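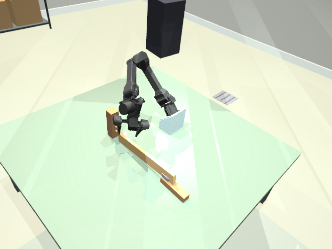

September, the contract file

Up at six. Read the Tarkix contract again before breakfast, this time with the amendments printed and laid next to the original. The original is 31 pages. The amendments add more than that, and two of them change the same clause in different directions. The later one should govern, but it refers to the clause by its old number, so a lawyer could argue either side for a month.

The facts as I have them. The province hired Tarkix to advise on the Okava ferry terminal. Tarkix had no staff in ferry work at the time. It had Jaramillo, who had left the minister's office in the spring and was inside his cooling-off period by my count. The rule bars him from lobbying his old ministry. It does not bar him from being paid by a firm that the ministry pays. I wrote to the registrar to ask whether I was reading that correctly and got back a link to the rule.

The deliverables are listed in Schedule B. Quarterly report, site visit summary, final recommendation. I asked for all three under the access law. The ministry sent one site visit summary with no date on it and said the search for the others had returned no records. "No records" can mean the report was never written, or that it was delivered orally, or that it sits on a private account. The letter does not say which. Asked for a clarification before noon and received the automatic reply.

Council, 7 p.m.

Got there early and took a seat near the side door. The terminal was item nine. They moved it to the end, after the parking bylaw, which took an hour and ten minutes on the question of whether a trailer detached from a truck is a vehicle. It is, under the definition they already had.

Leobardo Becerra spoke on item nine. He had his figures in order. He asked what the town's share of the consulting bill was and the clerk said it was not broken out. He asked who approved it and the clerk said it was approved as part of the consolidated budget. He asked whether any councillor had read the Tarkix report. Two said they had been briefed. He asked who gave the briefing. The mayor said time was up and it was, the light had been red for a while.

The motion was to refer the matter to staff. Passed without a count. I would have voted against it if I still had a vote, mostly because staff is where it came from.

Spoke to Becerra in the parking lot afterward. He thinks Jaramillo was rewarded for keeping the Okava riding quiet during the nomination. I told him I had no document that shows that. He said neither did he. We agreed he would stop saying it at the microphone and I would stop telling people the whole thing might be a filing error. I had been saying so, and after reading Schedule B four times I no longer think it.

Late, at the desk

Went through the donation returns for the past two years. Meltico gave the party the maximum each year through five people with the same mailing address. That is legal if each person used his or her own money. Meltico also has the paving subcontract on the terminal approach. I noted both and drew no line between them in the notes. If there is a line, it needs an invoice or an email behind it.

One thing I had missed. The access request was assigned file 1535, and the reply letter cites a different number in the second paragraph. Either a typing mistake or they answered somebody else's question. If somebody else asked the same thing, I would like to know who. Will call the office at nine and ask them to confirm the number in writing.

Also the postage. The printed attachments came with a fee notice for 61 dollars, due before they release the rest. What the rest is, the notice does not say. I will pay it. Arguing the fee takes longer than the fee is worth, and the appeal window on the main request runs whether or not the fee is settled.

To do: draft the complaint to the commissioner, keep it under two pages, leave out the adjectives. Ask Becerra for his copy of the spring budget, mine is missing the appendix. Find the date Jaramillo's resignation took effect - the press release gives the day it was announced, and the cooling-off period runs from the other one.

Rain on and off since supper. Window in the back room still sticks.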